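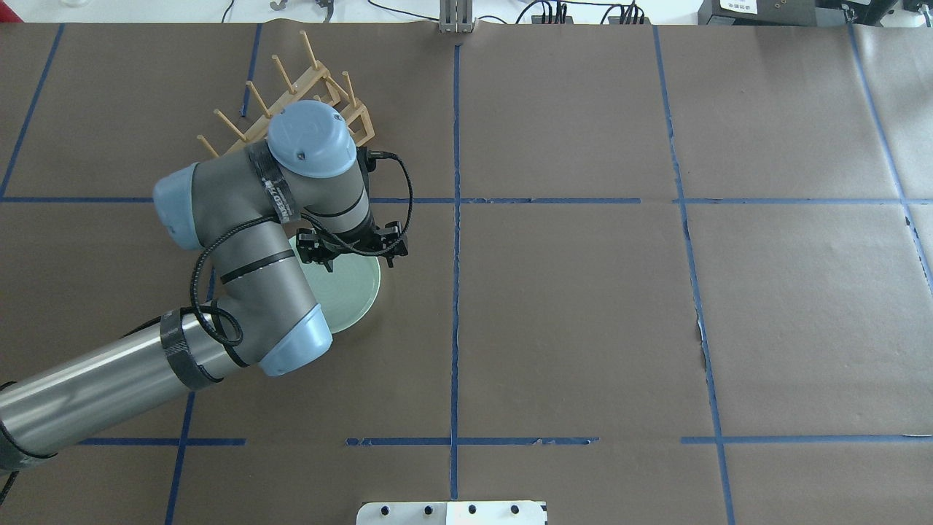
12 December 2018

Still not convinced by the table covering. The Prolen people swear by kraft paper for a sorting surface, and the Marchal sheet repeats it almost word for word, but neither says how long a covering is meant to last or what happens to it once dishes have been slid over it all day. We have 25 m on the roll and I would like to know before we order more. The blue masking tape is my other complaint. Eight strips, and the grid they make is a loose one, with lines that lean a little, so "put the plate in its zone" means something slightly different depending on which line you measure from. The mint-green plate sits just left of the central line and under the upper one, and I could argue for a good centimeter either way. Fine for a rough layout. Not fine if someone plans to quote positions off it later.

Suggested a ruler and pencil lines first, tape second. Was told the tape is "good enough", same as in March, when it wasn't.

Plates: order 3428 from Rollel, the ceramic ones. The rings on the face are faint and I don't trust them as a centering guide. Use the rim. If the rim turns out to be off round we have a different problem, and I haven't checked. Calipers are in drawer 2, or should be.

Width of the table covering is down in the log as 776 mm. I get something else every time I try it, probably the paper creeping. Someone else please measure and write down where they measured from.

Ginorton claims their tape lifts clean from paper. Doubt it. Try a scrap – not the table – and leave it overnight before pulling.

To do: scrap test, remeasure, redo at least the central line. Leave the rest until we know about the tape.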